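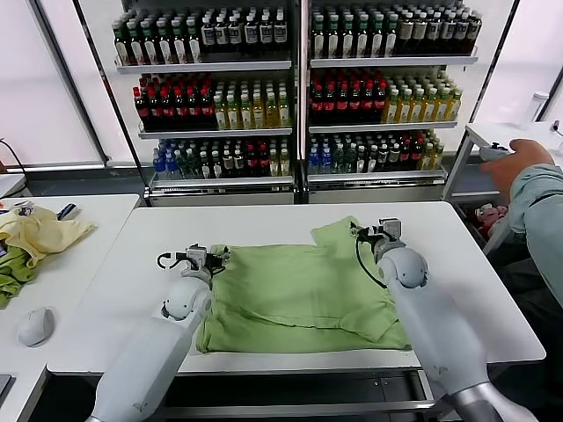
Green shirt on the long table, drinks shelves behind.

MOLICO STAFF SHOP
Minutes of the end-of-year meeting, 30 December 2019
Chair: Abimbola Nwankwo
Minutes: the person who sat nearest the pen
Apologies: received from Stock, who were counting stock

1. Minutes of the last meeting
Agreed, after the word "riot" was changed to "line."

2. Matters arising
The second key to the back door has been found. It was in the back door.

3. Shirts
The chair reported that 300 shirts came from Trullel and that over 15 had gone back on the pile in a state she described as "slept in." The light green ones show every crease and are the worst for it. It was agreed that shirts are to be folded on the white table, one at a time, and laid flat before anyone starts. Holding a shirt under the chin is no longer an approved method.

There was a long discussion of sleeves. Front Desk folds them in first and then brings the bottom up. Deliveries brings the bottom up first and deals with the sleeves as they arise. Both sides gave a demonstration. The chair ruled for sleeves first, collar showing, and asked that Deliveries stop sighing.

It was asked whether the printed design should face up or be tucked inside. Customers like to see what they are buying, and when it is tucked inside they unfold the shirt to look, which brings us back to the start of this item. Design to face up wherever the fold allows.

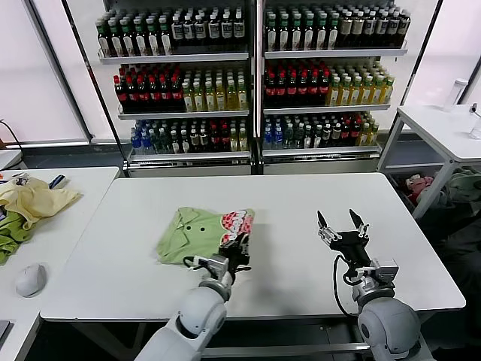 Light green shirt folded to a rectangle, collar and part of the print showing.

Pale yellow cloths are for wiping and green shirts are for selling. The chair asked that this be written down.

Action: Front Desk to write out the folding steps on one sheet of paper. Deliveries to read it.

4. The side table
Crumpled cloth has been living on the side table next to a computer mouse. Accounts asked for the mouse to be left where it is. Front Desk asked what it was for. Accounts said they would come back on that. Cloth to be folded or taken away by whoever put it there, and if that person cannot be identified, by Deliveries.

Deliveries asked for their objection to be recorded. It is recorded.

5. Drinks shelves
The shelves behind the table are full and look good, and the meeting thanked Stock in their absence. The water with the blue labels will stay on the bottom shelf. A proposal to move it to the top was withdrawn when the proposer was invited to lift it there.

Red caps and tea stay side by side on the middle shelf. Olel has offered us a new cordial for the spring. The chair asked where it would go, and there was a silence. To be taken up again when something has sold out.

Price strips: 2 prices are wrong, both in the customer's favor. Stock to correct.

6. Shirt order
Oral has quoted for the next batch and can do the same green. Front Desk asked about a color that hides creases. The chair said that learning to fold was cheaper. Quote to be accepted if the delivery date holds.

7. Any other business
The meeting was asked to keep drinks off the folding table, including drinks with the lid on. Carried, with 5 in favor and Deliveries thinking about it.

The next meeting will be in the same room. The chair will bring the sheet from item 3 and a shirt.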